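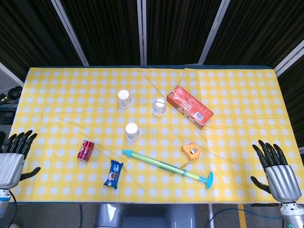 図1 黄色と白のチェックのテーブルクロスに出ている物

生活整理基礎 第4回配布資料
卓上の片づけ:分け方と順番

今回の範囲
前回は引き出しの中を扱った。今回はテーブルの上に移る。引き出しは閉めれば見えなくなるが、テーブルは次の食事や作業までに空ける必要があり、時間の制約がある。教科書は第3章の後半に対応する。収納用品の選び方は次回に回す。

1 用語
この授業で使う言葉を先にそろえておく。
「戻す物」は、家の中に決まった置き場所がある物をいう。
「出す物」は、ごみまたは資源として家の外へ出す物をいう。
「保留」は、その場で戻すか出すかを決められない物をいう。
「下地」は、テーブルクロス、ランチョンマット、新聞紙など、物の下に敷かれている物をいう。下地は戻す物にも出す物にもなるが、手をつけるのは最後になるため別に扱う。

2 図1の物を分ける
戻す物にあたるのは、オレンジ色の巻き尺と水鉄砲である。水鉄砲は緑色の半透明の筒に水色のノズルがついた長い形で、卓上の場所を大きく取っている。巻き尺は道具箱か文具の引き出し、水鉄砲は外遊びの道具の置き場が行き先になる。
置き場所が決まっていない家では、この二つがそのまま保留に入る。保留が多い家は、卓上の片づけより先に置き場所の割り当てをやり直したほうがよい。第2回の表を参照のこと。
赤い紙箱、赤いアルミ缶、濃い青のクッキーの小袋は、中身が残っているかどうかで扱いが変わる。見た目で空と決めず、手に取って確かめる。残っていれば食品の棚へ戻し、空であれば素材ごとに出す。
紙コップは三つとも伏せてある。伏せた紙コップは使用前とも使用後とも取れる。底に黒い短い線のあるものが一つあるが、線だけでは誰かの印なのか、遊びに使った印なのかは判断できない。内側を見て、使った跡があれば出す。判断がつかないときは飲み物用には戻さない。

3 手順
(1)倒れている容器を起こす。
缶は横になっている。口が開いている缶であれば、ほかの物を動かすうちに転がって中身がこぼれる。最初に起こし、流しへ運ぶ。
(2)長い物、大きい物を下ろす。
水鉄砲のように斜めに置かれた長い物は、手前の作業面をふさぐ。持ち上げるときは一方の端だけを引かず、筒の中ほどと持ち手を支える。端だけを引くと、反対側が近くの物を押す。
(3)ひも状の部分を収める。
巻き尺は測る部分が少し出たままになっている。テープが出た状態で運ぶとほかの物に引っかかる。ボタンで巻き取る型と手で送る型があるので、型を確かめてから巻く。勢いよく戻すと端で指を切ることがある。
(4)出す物を素材ごとに集める。
紙、金属、プラスチックの順に集める。軽い袋は最後に拾うと飛びにくい。
(5)下地を確認する。
物がなくなったところで、しみ、食べこぼし、しわを見る。くずがあれば四隅を内側に折り、包むようにして持ち上げる。広げたまま引くと、くずが床に落ちる。
(6)天板を拭く。
クロスを外したあとの天板を乾いた布で拭き、次に固く絞った布で拭く。ビニール製の下地は裏面に水分が残りやすいので、裏も拭いてから畳む。

4 素材別の扱い
紙コップ
内側に防水の加工があるものが多く、古紙に混ぜられない地域がある。自治体の分別表に従う。表に項目がなければ可燃として扱う。重ねてから出すとかさが減る。
紙箱
宛名やバーコードのラベルが貼られている場合、はがせるものははがす。箱はのり付け部分を開いて平らにする。内側に銀色の膜があるものは古紙に入れない。
アルミ缶
中をすすぎ、水を切る。つぶすかどうかは地域の指定による。指定がなければつぶさずに出す。
菓子の小袋
くずを落としてからプラスチックに入れる。油分が落ちないときは可燃でよいとする地域が多いが、これも分別表を確認する。
おもちゃの水鉄砲
壊れて捨てる場合に限り、金属の部品があるかを見る。使えるものは水を抜き、日陰で乾かしてから戻す。筒の中に水が残るとぬめりが出る。ノズルを下に向け、持ち手を二、三回押し引きすると抜けやすい。

5 実習室の備品について
実習はCendport棟の実習室で行う。テーブルは一班に1台、ビニールのクロスと布のクロスを1枚ずつ使う。班の数は13、受講者は34名である。人数の関係で二人の班と三人の班ができる。
分別用の箱はJitaruの折りたたみ式を使う。ふたに「紙」「金属」「プラ」「保留」の札を差し込む。札は使い終わったら抜き、封筒に戻すこと。去年は札を差したまま箱を畳み、角が折れた。
拭き取り用の洗剤はMaltineを薄めたものを班ごとに渡す。原液には触らない。布のクロスに直接吹きつけると輪じみになることがあるので、ふきんに取ってから使う。
備品を破損したときは申し出る。分別用の箱は1箱1,170円で、通常の使用で壊れた場合の弁償は求めない。クロスの洗濯と補修を含めた今期の消耗品費は、一班あたり3,000円を上限とする。

6 実習の課題
班ごとに、食事や遊びのあとの卓上を自分たちで作る。紙コップ、容器、袋、道具、おもちゃを必ず一つずつ含めること。食品の中身は入れず、洗った空き容器を持参する。
作った卓上を隣の班と交換し、次の点を記録用紙に書く。
・最初に触った物と、その理由
・保留にした物と、何がわかれば決められるか
・下地を外す前に気づいた汚れ
・元の置き場所を聞かなければわからなかった物
時間は計るが、速さは評価に入れない。記録用紙の空欄は減点になるので、該当がない場合は「なし」と書く。
隣の班に質問してよいのは片づけを終えてからとする。途中で聞くと、保留の判断が記録に残らない。

7 よくある間違い
全部を一つの箱に入れて別の部屋へ移すのは、卓上は空くが片づけとしては数えない。箱ごと保留が増えただけになる。
色で集める人もいる。図1では箱も缶も赤いが、紙と金属なので行き先が違う。色は見つけるときの手がかりにとどめる。
小さい物から手をつけると、大きい物の陰を何度も探すことになる。手順(2)を飛ばさない。
ごみの袋をテーブルの上に置いて作業する例も毎年ある。袋は床か椅子の座面に置き、口を開いておく。

8 次回まで
自宅のテーブルを一つ選び、夕食後に出ている物を書き出す。写真を撮る必要はない。日曜日の分だけは朝と夜の二回書く。休日は学校の書類や趣味の道具が混ざりやすく、平日と比べる材料にする。
Nokthorpe版の教科書を使っている人は、章の番号が一つずれる。第4章の「食卓まわり」を読んでおくこと。
記録用紙は授業の初めに集める。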